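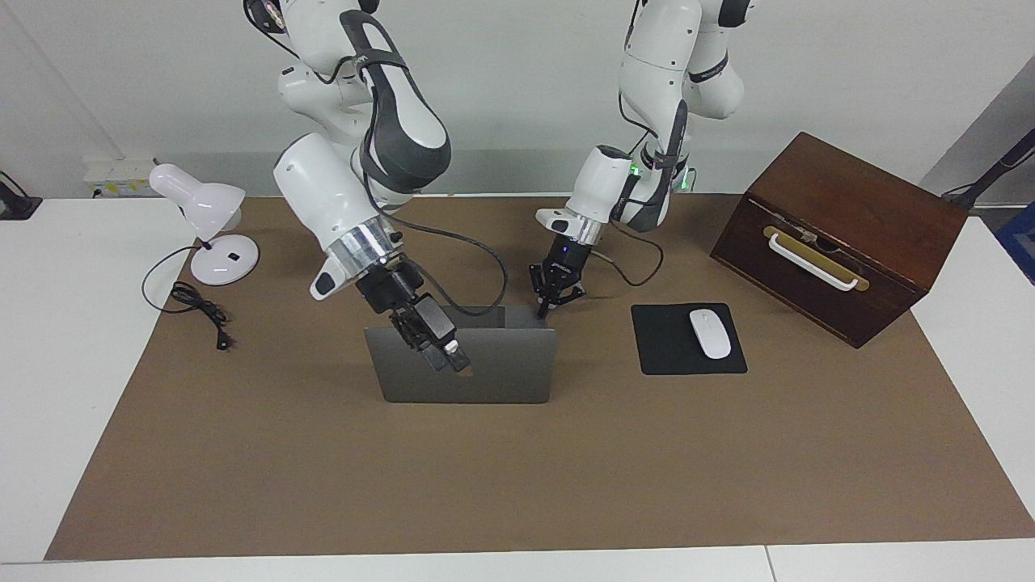
Two arms at work over the desk mat at Brureck's returns bench. Photo: Radwa Fawzy

Magazine > Work & Tools > Features

The arms over bench two

By Tomos Watkins
07/02/2023

Eftychia Bakalis talks to the left one. "Come on, wake up," she tells it, tapping through the start screen with one knuckle, and both arms ease down from their mounts toward the bench. She has worked at Brureck for most of her adult life, and she says she has never looked forward to a shift change as much as she does now.

Brureck rents out furnished desks. If your company needs a pop-up office for a month, Brureck will send you the tables, the lamps, the laptops, the mice, even a nice box to keep the pens in. Then it all comes back, and somebody has to unpack it, check it, and set it out again the way the next customer wants it. Last year the Trandby depot handled 1357 desk sets, and every one of them passed through human hands so many times that the staff could tell you which lamp switches stick.

I love places like this! There's a tape gun on every surface and a radio playing two rooms away, and right in the thick of it are two white arms reaching down over a brown mat with a laptop standing open between them. A desk lamp is off to one side with its cord in a coil, the mouse is on its pad, and at the back sits a glossy reddish-brown box with a white handle. It could be anybody's desk, if anybody's desk had grippers hanging over it.

The system is called Cavora, and it came to Trandby last winter after a long trial at the company's smaller site in Trnka. It was built for the layout check, the step where each item in a set has to be put in its place so it can be looked over. That step used to be the job people traded lunches to get out of.

"It's the bending," says Fotis Makris, who leads the afternoon crew. "Lean, reach, turn the thing around, lean again. You do fifty sets and then you try to tie your shoes."

He still does plenty of leaning. Power cords remain a sore spot (a loose cord never lies the same way twice), and so does anything with a latch that's been bent in transit. When Cavora isn't sure of its grip it stops and waits, and a person walks over and sorts it out. On the day I visited, the crew had 179 sets on the board, and I watched Fotis get up from his stool again and again, coffee in hand, to free a plug or straighten a lid. He didn't seem to mind. He was keeping notes, in fact, in a fat green notebook that now goes to the software people every month.

That notebook might be my favorite thing in the building. It has drawings in it! There's a page on lamp heads, with arrows. There's a page headed "MICE" with the word underlined twice. Before the arms arrived, all of this lived in the crew's heads and went home with them at night.

Not everybody was thrilled at first. Themis Bakalis, Eftychia's younger brother, works on the loading side and told me he spent the trial period reading job ads. No one at Trandby was let go, but two people who left weren't replaced, and he thinks that should be said out loud. "I like it better now," he told me. "I'd still like to know what happens when they want a second pair."

The managers don't have a full answer to that. What they've done so far is move hours. The crew's day used to be nearly all handling, and now a good slice goes to repairs, which Brureck once sent out. There's a proper soldering station, and a training plan that added 50 cents an hour for anyone who finished it. Eftychia finished it in February and has the certificate taped inside her locker door.

She showed me her shelf of rescued things: lamps, mostly, and a few trackpads. The depot's tally of repaired items stood at 755 when I was there, and she claims a large share of them with no modesty at all. "Those would have gone in the skip bin," she said. Then the bench gave its two-note chime and she was off across the floor, already telling the left arm to hold its horses.

More in Work & Tools
- The bakery that lets its ovens plan the night shift
- Learning to solder at fifty-eight
- Why our packing tables got taller
- Letters: your first day with a new machine

We use cookies to remember your reading preferences and to see which stories are popular. By continuing to read, you accept our cookie policy.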